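We use cookies to remember your reading preferences. By continuing to use this site you accept our use of cookies.

A coalition owes the public its disagreements

Last updated: Mon 2 March

The governing parties in Jarkville have now gone three weeks without a joint position on the Trindano crossing. Ministers continue to describe the matter as under active discussion. The public is entitled to something firmer than that, and so is the assembly, which will be asked to approve the money whether or not the cabinet has settled what the money is for.

The facts are not greatly disputed. The crossing agreement with the neighboring district of Ametepe expires in September. It governs customs checks, the movement of farm goods and the status of 2,099 residents who live on one side and work on the other. The larger coalition party wishes to renew the agreement on its present terms. The smaller wishes to replace it with a narrower one, limited to goods, and to deal with residents separately. Each position can be defended. What cannot be defended is the practice of presenting both as government policy, depending on which minister has been asked.

Collective responsibility is an old rule and a demanding one. It allows ministers to argue in private as fiercely as they choose, on the understanding that they will then speak with one voice or leave office. In recent years the first half of that bargain has been kept and the second half has been allowed to lapse. Ministers brief against a decision on the evening it is made. They remain in their posts the following morning.

Supporters of the present arrangement say that a looser discipline is the price of holding a coalition together. There is some force in this. A government that collapsed over the crossing would leave Ametepe with no partner to negotiate with, and an election would consume most of the time that remains. Yet a government that cannot instruct its own negotiators is hardly a better partner. Officials who traveled to the Proltden talks did so with a mandate of 254 words, most of them concerned with procedure.

A more honest course is available. Where the parties cannot agree, the cabinet should publish both options, with the costs of each, and allow the assembly a free vote. The result would bind every minister. This has been resisted on the ground that it would expose division — as though the division were not already reported every morning.

The assembly has its own part to play. Its members have been content to question ministers one at a time and to accept the answers separately. They should require a single written statement from the head of government, and they should refuse to consider the crossing budget until it has been received.
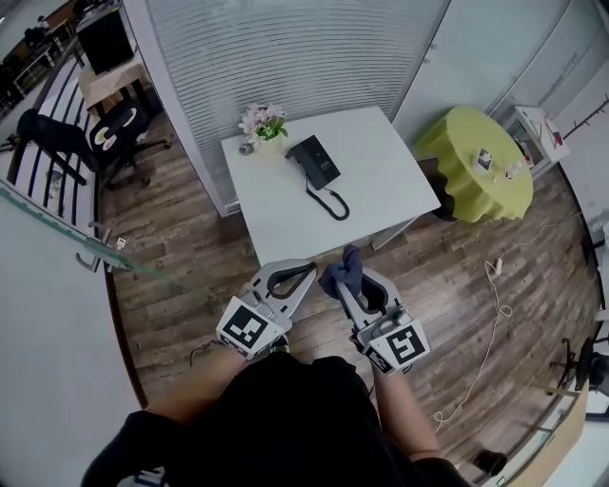
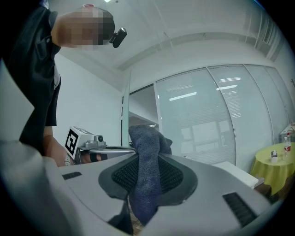 Reading time: 3 minutes

None of this would guarantee a good agreement. Ametepe has interests of its own and will press them. But its representatives would at least know whose word they were being given, and the residents who depend on the crossing could begin to plan for the autumn with the terms in front of them.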